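Trumcombe Question Time Records

Read me first (last revised 9 Jul 2022)

Thanks so much for downloading this! It's a set of 2389 questions put by members of the public to Trumcombe council, typed up from the minutes of 58 ordinary meetings and tidied into one table you can open in any spreadsheet program. Ginette Deschamps did most of the typing and I (Efua Gyamfi) did most of the arguing over categories, so if a spelling is wrong you may blame either of us, but if a category is wrong it's probably mine.

We started because we kept hearing, at the shops and at the school gate and once at great length at a funeral, that there's no point asking council anything as you never get an answer. We both had a feeling one way or the other and neither of us had any evidence. The minutes are public, but they come as scanned pages, one meeting to a file, and you'd need a very patient fortnight to work out whether your street's drainage was ever raised before.

What's in the folder

questions.csv is the main table, one row per question.
meetings.csv has one row per meeting, with the chair's initials and whether question time was extended.
topics.txt explains the 26 topic labels, with a sentence or two on the ones people quarrel over (is a footpath outside a library "roads" or "facilities"? We said roads).
corrections.txt is the running list of what we've fixed.

Columns in questions.csv

question_id: our own number, never reused
meeting_id: matches meetings.csv
topic: one label only, the main one
text: the question as minuted, with private addresses taken out
reply_type: answered, taken on notice, ruled out of order, or blank
reply_text: the reply as minuted, often very short
parent_id: filled in only for follow-ups
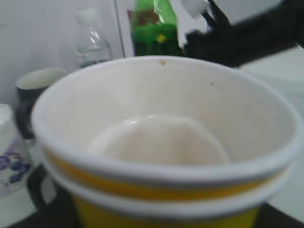 Follow-up questions gave us more grief than everything else put together, and it's worth spending a minute on parent_id before you start totting anything up. The minute-taker would often run a question and its supplementary together in a single paragraph, so that the second sat inside the first much like a pair of paper cups stacked one in the other, with only a narrow margin of the lower one poking out below the yellow band. We've pulled them apart wherever the wording let us. Where it didn't, you'll find one row with "joined" at the start of the text column, and we'd ask you to treat those as a single question. If you only want first questions, keep the rows where parent_id is empty.

How the topics were given

Ginette and I each labelled every row separately, then sat down and compared. Our friend's town of Borken already had a topic list for its own minutes and we borrowed the bones of it, dropping the harbour labels (we have no harbour, sadly) and adding "saleyards". Where we still disagreed after a good chat, the row went to whichever label the council's own reply seemed to be talking about. There were 40 of these and they're noted in topics.txt, so please have a look and tell us if you'd have gone the other way.

The Issahaku script, which lives in the tools folder, joins the two tables and gives you totals by topic. It's slow, but it's friendly, and it'll tell you in ordinary words if a file is missing.

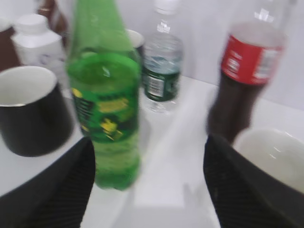

Can I use the table to compare how well individual councillors answered?

Only with a good deal of care, I'm afraid. The minutes usually record a reply as coming from "the chair" even when a councillor or a staff member did the talking, so the name of the real speaker is lost more often than it's kept. You can compare topics fairly safely, and meetings too, but we left out a councillor column on purpose and would be uneasy seeing one added by guesswork.

Things to watch for

A blank reply_type means the minutes don't say. It doesn't mean the question was ignored, and we'd be grateful if you didn't quote it that way in a letter to the paper.

Questions taken on notice were meant to be answered in writing. Some of those letters turned up in later agendas and some we've never found. The two November meetings are especially patchy.

People who asked questions aren't named anywhere in the files, even though many of them are named in the minutes. They stood up at a meeting in their own town and we didn't think that was the same as agreeing to be in a spreadsheet.

Using and sharing it

Use it however you like, for schoolwork, campaigning, research or settling a bet, and please credit "Trumcombe Question Time Records, Deschamps and Gyamfi". Copies are kept on the Flostero community server under local records. If you find a mistake, send us the question_id and what you think it should say, and one of us will check the scan and add it to corrections.txt.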